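Kesstead meal-tray trial halted after gripper fails to close

A trial of tabletop robot arms at the Kesstead rehabilitation center has been suspended after an arm repeatedly moved with its gripper open when its software had logged it as closed.

Stenus, the company running the trial, said no one was hurt. The arms were being tested on simple table tasks, such as moving light pieces of food on and off a plate, ahead of a planned study with people who have limited use of their hands.

The fault first showed up in December during an unattended evening run. According to a notice Stenus sent to the center, the arm received a close command, reported that the command had been carried out, and went on to its next position with the fingers still apart. The same thing happened again before the run was ended. A check of the logs later found 3 mismatches between the reported finger position and the motor reading.

The center asked for all work to stop the next morning, and the arms were switched off at the wall. The table used in the trial is in a side room off the main therapy area. Patients had not yet taken part.

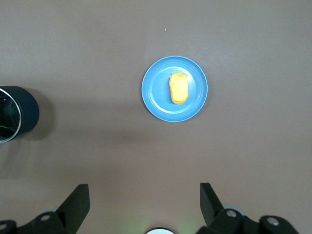
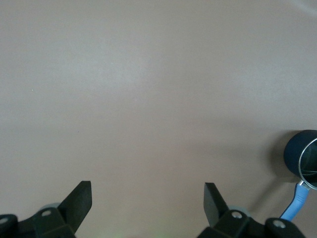
Wrist camera views from the Kesstead table, both with the gripper fingers open.

What Stenus found

The company traced the problem to an update of the control software, called Akanda, installed shortly before the run. The update changed how long the arm waits for the gripper to answer. If no answer came in time, Akanda recorded the last command as completed and carried on.

Stenus said that should have triggered a stop. It described the error as a mistake in its own testing – the update had been checked on a newer gripper controller, which replies faster than the one fitted at Kesstead.

The gripper itself, made by Malent, passed a bench test of 3,000 open and close cycles with no missed movements. Malent has asked other users of the same controller to hold off on the update until a corrected version is available.

Open fingers are a small risk when the object is a piece of food. The center's concern was the reverse case – an arm that believes it has let go when it has not, close to a person's hand or face. Stenus said its logs showed no instance of this, but agreed that the same fault could cause it.

Before work resumes

A corrected version of Akanda now compares each command with the motor reading and cuts power to the arm if the two do not agree. It has completed 438 of 515 planned test runs at the company's workshop.

The center also wants a stop button within reach of both sides of the table, and has ruled out further unattended runs. No restart date has been set.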